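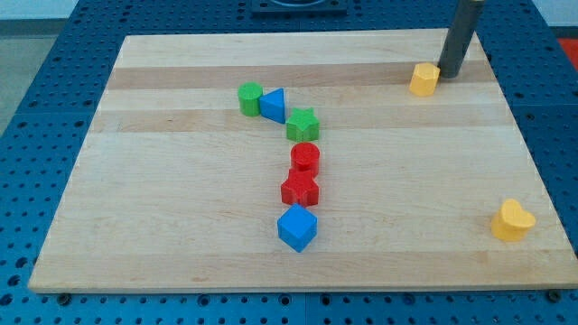
Bench notes, 25 Nov 2023 - shape blocks + striped board

Came in to finish the sorting kit for Ustirside, ended up doing mostly wood. Notes before I forget.

Board

Striped one, the pale/tan strips. Planed Thursday, sanded this morning. Went 100 then 180 then 240, should of started at 120, the 100 left scratches across two of the pale strips and I spent ages chasing them. Pale strips show everything. Tan ones forgive a lot.

Glue lines good. One hairline on the underside near an end, wicked some thin CA into it, scraped flush. Not visible from the top so leaving it.

Flatness: rocks a tiny bit on the cast top of the saw, doesn't rock on the blue pegboard table. So probably fine for what it is. If it moves over the weekend I'll take another pass off the bottom.

Finish: none yet. Vasconcelos want food safe even though it's a play board, so mineral oil + wax, no poly. Test on an offcut first, last time the oil turned the tan strips a lot darker than anybody wanted and the contrast looked cheap.

Edges: left them square and crisp for now. Need easing before it goes to kids. 3 mm roundover or just a block plane and paper? Leaning paper. The router bit burns this stuff.

Blocks

Put some of the plastic ones out on the board to see how the colors sit against bare wood. Green, blue, red, yellow. Red star and green star both look great on it. Blue ok. Yellow octagon is the weak one, sort of sinks into the pale strips. Will be worse or better after oil, don't know, check again.

Cylinders: red top is slightly textured. Want to know if that's how they come or if it's a bad one. Compare against the bag in the Serden bin.

Stars: points are the thing to watch. Run a thumb over every one before packing. Any that catch, knock back with 400 by hand, NOT on the belt. Melted one on the belt last month and the smell hung around all afternoon.

Triangles: fine. Stand up on a side face no problem on the bare board. Try again after wax, I think they'll slide if the board gets lifted at one end.

Cube: fine. Boring. Good.

Play test (just me, so take it for what its worth)

Pushing the blocks along the strips, they run smooth with the grain. Across the grain you feel each glue line a little, more under the cylinders than the cube. Kind of like it. Somebody at Toleck asked if the stripes could be used as lanes, sort by color one per band. Could work but the strips aren't wide enough for the blocks to stay inside one. Would need a new glue up with wider stock, and we've got 67 left in the budget for this job so no, not this round.

Idea for later: shallow recesses for the shapes, star, octagon, etc. Template routing. Star is a pain, inside points come out round off the bit and need squaring with a chisel. Price it before promising anything to anyone.

Order stuff

- wax, nearly out, the tin on the shelf is mostly crust
- 240 discs
- job number is 764, put it on EVERYTHING, the last delivery sat at the front desk because it only had the shop name on it

To do

1. Offcut oil test, two coats, leave overnight
2. Ease edges and corners
3. Check the underside repair after it's had a few days in the heat
4. Thumb test on the stars
5. Look at yellow on oiled wood, if it still dissapears ask whether they can do orange
6. Box. Old one is too shallow with the board and blocks in together, lid won't sit down

Delivery is January so there's time, but I don't want the wax going on the last week again. It needs to cure or it comes off on hands.

If you're using the pegboard table put paper down before any oil comes out, it gets in the holes and then drips on whatever's underneath. Ask me how my jacket is.

Dust bag on the sander is full, didn't empty it, sorry. Will do Monday.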